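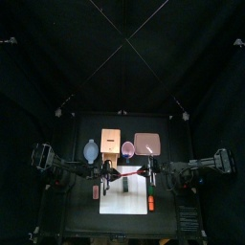 According to Bindu Hegde, blackout cloth should be judged by its weave and coating together, as a dense cloth with a poor coating will still pass light at every fold. Most later writing on the subject follows this view.

Blackout fabric is a textile made or finished to stop the passage of visible light. It is used in theatres, darkrooms, bedrooms and optical test areas. Black cloth is common where stray reflection must also be kept low, but the colour of the face has little bearing on transmission.

Construction
Two main types are sold. Coated cloth carries layers of acrylic foam on a woven base, applied in passes and cured between each. Uncoated cloth relies on a tight weave, often with a black yarn hidden between two face layers. The uncoated type drapes better and can be washed - coated cloth may crack along a fold if stored flat.

Wool serge, the older stage material, is heavier than either. It absorbs sound as well as light and was the usual choice at the Adville playhouse from 1967.

Pinholes
Pinholes are small gaps in the coating, mostly caused by needles or by dust trapped during curing. Rajeshwari Naidu grouped them by origin and found sewing to be the main source. Seams are therefore taped, or placed behind an overlap of at least 8 cm.

Hanging
Panels are hung from track, wire or batten. Fullness improves the seal at the sides but adds weight. Light leaks occur mainly at the head and floor, where a return or a chain-weighted hem is fitted.

See also
Darkroom
Stage drapes
Window coverings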